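Floor Cleaning and Slip Complaints in Shared Student Housing
Project report, January 2026
Kyrylo Stelmakh, Building Services, second year

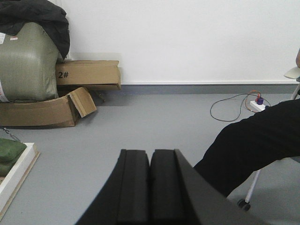 1. Background

Brorcombe and Prumidham are two halls of residence with the same type of smooth floor in their ground-floor corridors. Brorcombe is mopped in the early morning and Prumidham in the late afternoon. Residents in both halls have complained about slipping. The aim of this project was to find out whether the time of mopping made a difference to the complaints.

2. Method

I sent a short form to residents of both halls and received 143 replies. The form asked when people used the corridor, what they usually wore on their feet and whether they had slipped since August. I also spoke to 3 cleaners, two at Brorcombe and one at Prumidham. A third hall, Sarkcombe, was left out as its corridors are carpeted.

3. Results

Of those who replied, 17 had slipped at least once at Prumidham and 9 at Brorcombe. Most of the Prumidham slips were between four and six o'clock, when people come back from lectures. At Brorcombe there was no clear pattern by time of day. Socks were mentioned often in both halls — more often than I expected.

The cleaners said that the amount of detergent is measured by eye. One of them thought the floor felt worse when too much was used.

4. Limits

The form did not ask how often each person walked through the corridor, so the two halls cannot be compared exactly. I would add this question if the survey were run again.

5. Suggestions

Move the Prumidham mopping to the morning for one term and repeat the form. Supply a measuring cup with the detergent. Put a mat inside the side door at Prumidham, where rain is walked in.

A copy of the form is kept in the Tilahun building, in the project folder.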